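Open Day at Atthorpe: Two-Arm Sorting Cell
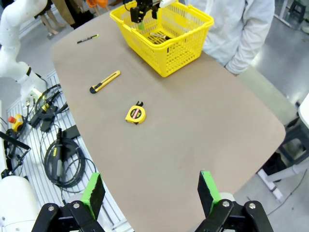 Tabletop sorting at the Atthorpe open day, seen from the wrist of one arm. The other gripper is in the basket.

The Atthorpe workshop opened its doors on 14/10/2018, and 34 members signed in over the afternoon. Most of the time went to the two-arm cell in the rear bay, where Lacey Staniforth ran the demonstration and Gareth Bellamy took questions.

The task is plain tidying. Hand tools are set out on a small table and the arms move them into a yellow plastic basket. The set included a tape measure, a utility knife and a marker. Staniforth picked them because they differ in shape and weight and because every member has them in a drawer at home. The knife is the awkward one. It lies low to the table, and a grasp taken too near one end lets it swing on the way up.

Both grippers use two fingers on a linkage, with green pads at the tips. The pads are a wear item. Bellamy changes them every 50 hours of running and keeps a log of each swap. The control software is Grisora, on the release issued in April. It plans the two arms together, so one waits whenever the other is working over the basket. Several visitors asked if the wait could be shortened. Bellamy said it could, at the cost of clearance, and that he has no plans to try it with guests at the table.

The cell had logged 3176 picks before the doors opened. Staniforth reviews failed picks by hand and sorts them by cause. Slips during the lift lead the list, followed by grasps that close short of the object.

Members who want time on the cell should book through the Parsons Room desk. Sessions run two hours, and a short safety briefing comes first. Notes from the Cument talk, given in the same bay after the break, will go out with the next issue.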